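Table-clearing robots still slow, Orkell trial finds

Clearing a table is still a job for people, on the evidence of a trial that wrapped up at Treltness on Monday. The machines managed it. Sometimes. Slowly.

Orkell, which fits out canteens and staff kitchens, has been asking since May whether a robot could take on the dull end of the working day: plates back, cups back, fruit in the bowl, odd bits put where they belong. The firm published a short set of results this week and they are mixed, to put it kindly.

Out of 203 attempts at moving a single item from one spot to another, 83 were finished with no help from a person. The rest needed a nudge, a restart or somebody picking the thing up off the carpet. Cups did best. Soft or oddly shaped items did worst, fruit somewhere inbetween.

"It's a fair result and I'm not going to dress it up," said Karlijn Lambrechts, who ran the trial for Orkell. "If you timed my teenage son you'd get similar, but he can be shouted at."

Speed is the other sore point. A cleaner on an ordinary shift does a table for four in a couple of minutes. The quickest complete run at Treltness took nearly 5 times as long, and that was on a good afternoon with someone standing by.

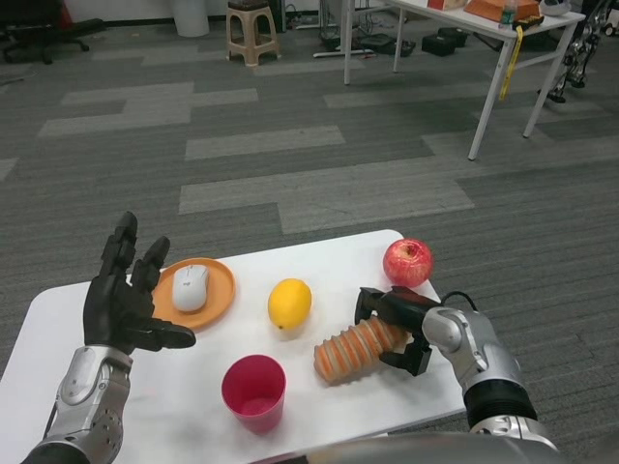
At work on the table at Treltness, with the plate, the lemon and the cup all on it. 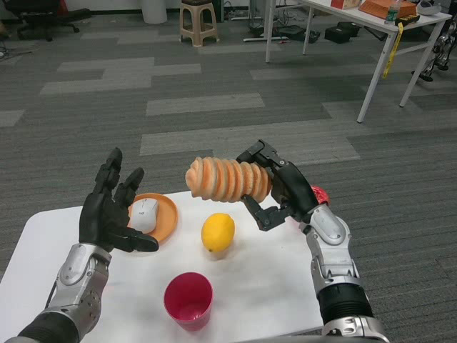
So could a robot clear up after lunch in an ordinary staff kitchen now?

Only with a person close by and plenty of time to spare. It can shift single items from a tidy table, but wet crockery, spills and anyone wanting their seat back are beyond what was tested.

Lambrechts says the gap between one item and a whole table is the bit people underestimate. Picking up a cup is mostly sorted. Picking up a cup, then deciding what comes next, then noticing a fork under a napkin, that's a different matter. Mistakes add up. One dropped item early on and the run usually went wrong from there.

Grip was a problem as well. Hold too lightly and things slide, too hard and bread ends up flat. The settings that suited a plate did nothing for a bun, and changing them over ate up time.

Not everyone is gloomy. Vanhove, the bakery wholesaler, has 2 sites where it would like help with packing trays overnight and sent people along to watch. Its operations manager, Hilkka Mustonen, said shop-floor work could come good before household chores do.

"Our trays are the same every night, same size, same height. Nobody's left their keys on them," she said. "At home it's a new mess every day. I wouldn't want one in my kitchen yet, I'd want one on the late shift."

She added that price would decide it in the end. Vanhove has no order in and no date in mind. A machine that needs a minder on full wages saves nothing, and she doubts her packers would thank her for it either.

Staff at Treltness were asked for their views too. Most said they'd be happy to hand over wiping down and bin duty, neither of which was part of the trial. Several were less keen on having to walk round a machine with a hot drink in hand. A couple wanted to know who gets the blame for a broken mug. Orkell says it's working on an answer to that.

Household use looks further off still. Stairs, pets, low light, drawers that stick. None of it was tried, and Lambrechts says she would not put a year on it. "People ask me every week. I tell them to keep hold of their tea towels."

A second round is planned under the name Briltomard, this time with full tables, cutlery included, and people sat at the next one along. Orkell wants to see how teh machines cope with chairs being pulled out and bags left on the floor. Results will go up on the firm's site when the runs are finished. Canteens wanting to take part can get in touch through the Treltness office, weekday mornings only.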